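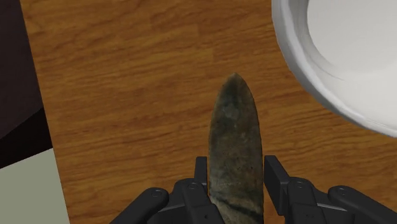
3.2 Grain direction and the reading of surface marks

Most studies of domestic table wear treat the top as a uniform surface and record scratches by length and depth alone. We found this unhelpful when going through the Parkell survey sheets, where two assessors often gave the same scratch different scores. Much of the disagreement came down to grain. On a top like the one in Figure 2, where the streaks run mostly from left to right and shift between lighter amber and a darker reddish-brown, a fine scratch lying along the grain is easily taken for one of the darker lines. The same scratch running across it is picked up straight away. Knots and flecks add to the trouble, as they can be scored as dents or burns by an assessor working quickly.

Figure 2. Wooden tabletop with long, slightly wavy grain and scattered darker knots.

For the 2024 round we therefore changed the sheet. Assessors at the Bilura and Shim sites were asked to note the main direction of the grain first, and then to enter each mark as lying along it, across it or at a slant. Marks shorter than 5 mm were left out unless they had broken the finish. Each top was looked at twice, once from the long side and once from the short side, with the lamp kept at the same height. Stains were entered on a separate line and are dealt with in Section 5.

The 18 tops held in the Skestix store were scored under both the old sheet and the new one. Scores for marks across the grain hardly changed. Scores for marks along the grain went up on most of the oiled tops and stayed much the same on the varnished ones, where light catches the edge of a scratch whichever way it runs. We have kept the old scores in the tables that follow so that they can be compared with the earlier rounds, and the new scores are given in brackets.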